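July, notes on the Stelham platform survey. Typing these up before I lose the paper copy.

Back from second visit 6:10 pm. Took the branch out to Stelham, walked the up platform end to end with the wheel. Got 142 m usable, ramp not included. The old drawing has more but that one counts the ramp both ends I think. Ask Catinca Munteanu which edition she has.

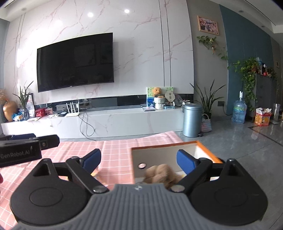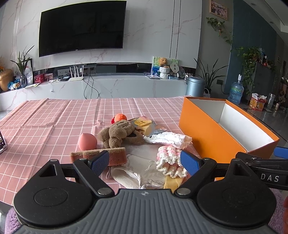
*Both: blue finger pads apart, pink cloth with the white grid.*

Platform, cont. Coping stones ok from the footbridge to the shelter, then 21 of them rocking or cracked toward the Fluston end. Chalked the bad ones, rain will have that off by morning. Edge height low at the shelter, didnt get a proper reading, gauge kept slipping on the moss. Need the long straightedge next time.

Shelter: roof sound, bench gone, just the bolts left. Timetable case still has last year's sheet in it. Passengers reading it and missing the 4:40, saw two do it while I was there. Told Preda office by phone, they said they would "pass it on".

Plaque — the opening plaque is on the road side of the wall, not the platform side like in the Preda booklet. Lettering worn, got the name of the line but not the year. Shagufta Kiani says there was a second plaque put up when the goods loop closed. Did not find it. Could be behind the ivy by the bike rack, would want gloves and permission.

Goods loop: trackbed walkable for a bit past the buffer then brambles. Sleepers lifted, chairs lying in the ditch, left them there. Points lever frame base still in the concrete, 6 slots. Catinca's sketch has fewer, so either hers is from before the Suvthorpe siding or one of us can't count. Redraw.

Tickets: return to Suvthorpe not sold from the machine at Stelham, only singles. Bought on the train, guard didn't mind.

To do
- straightedge, stiff brush, more chalk
- redraw lever frame at 1:20
- Shagufta to look for closure notice, she has the county boxes
- measure Fluston platform the same way, wheel not tape, ramp left out
- check wheel against the steel tape, it was clicking on the way back

Train home late, sat at Fluston 21 minutes waiting for the freight to clear.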